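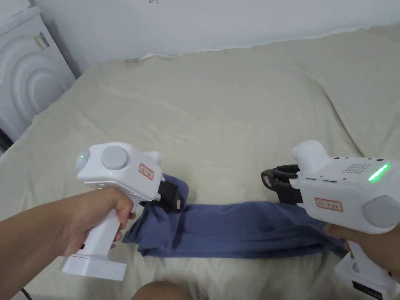 Thirty grams of protein per bottle is more than most people need after a single training session, according to Pirjo Kettunen, who would prefer to see the sugar content cut first. Neria has reformulated its oat and whey drink, raising protein from 20 g to 30 g per bottle. Energy content is unchanged at 707 kJ. The new recipe replaces part of the oat base with whey isolate and drops the added cream. Sugar stays as before.

The drink was tested in July at Tratmont, where 35 adults took one bottle a day with breakfast. Results on fullness have not been published. The old version will be sold until stocks run out. Bottles should be kept chilled and shaken before opening.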